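Small Things in Student Rooms: Sorting and Packing Household Items Before a Move
Nomvula Nkosi
Design and Everyday Life, second-year project report
Submitted 2020-10-27

1. Background

Students at Hallent move rooms at the end of every December. Most of the advice given out by the housing office deals with large items such as bedding, books, and kitchen equipment. Small items get one line, which says to put them in a box and label it. My project looked at what goes into that box and whether a simple sorting step makes it easier to use afterward.

I started from my own experience. In my last move I packed one box of small items and did not open it for the whole term. When I needed clothespins I bought new ones.

2. Question

Does grouping small items on a flat surface before packing help a person find them again after the move?

3. Method

The study was done in bedrooms in the Burkomell building. The rooms there have a bed, a shelf, and very little free floor, so the bed was the work surface in every session. Each student did 2 rounds. In the first round they packed straight from the shelf into the box. In the second they laid the items out on the bed, grouped them any way they liked, and then packed.

After each round the box was closed and left overnight. The next day I read out the names of several items and timed how long it took to find each one. I used a kitchen timer and wrote the times in a notebook. The budget was 100 dollars, which paid for boxes, tape, and small bags from Ševčík, the stationery store across from the campus gate.

I did not tell anyone how to group. I wanted to see what they would do without instructions.

4. What people kept

Craft supplies were the largest surprise. Yarn pieces, wooden beads, plastic rings, and cord turned up in rooms where the person did not describe themselves as someone who makes things. Many of these were leftovers from one finished or unfinished project. Hair ties and clips were kept loose almost everywhere. Tins were kept because they were nice to look at, and several were empty.

Flat packets were a problem in every room. They slide down the sides of the box and end up at the bottom. Cord was the other problem, as it catches on clips and rings and pulls them out together.

5. What the sorting looked like

Most students grouped by use at first and changed to grouping by size when the bed filled up. The round tin was moved more often than anything else in its room, because its shape did not fit beside the wooden blocks.

Crocheted pieces, clothespins, and brown tape in the box, then the black and gold tin out on the printed sheet:
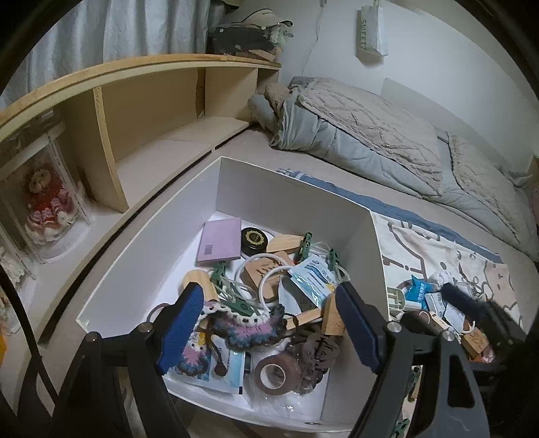
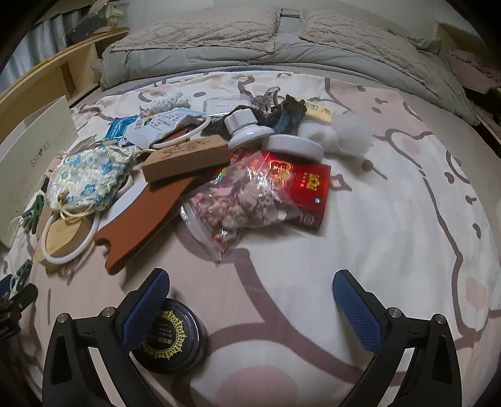 6. Results

Finding times were shorter after the second round for most items. The total for all searches in the first round was 2554 seconds. I had expected the second round to be much lower, but the gain came mainly from items that had been put in small bags. Loose items took nearly as long to find as before. Clips and hair ties were the slowest in both rounds.

Two students said the layout step took too long and that they would not do it in a real move. One said she would do it only for things she uses every week.

7. Problems with the study

The second round always came after the first, so people already knew what was in the box. Some of the improvement must come from that. I should have had half of the group sort first. I also let people choose their own boxes from the stack, and a shallow box is easier to search than a deep one.

8. Next steps

I would like to repeat the test with the order changed and with all boxes the same size. I would also test the tray insert called Emum that another group in our class is making from folded cardboard. Their first version was too tall for a standard box, but they are cutting a lower one and have agreed to lend it to me when it is ready.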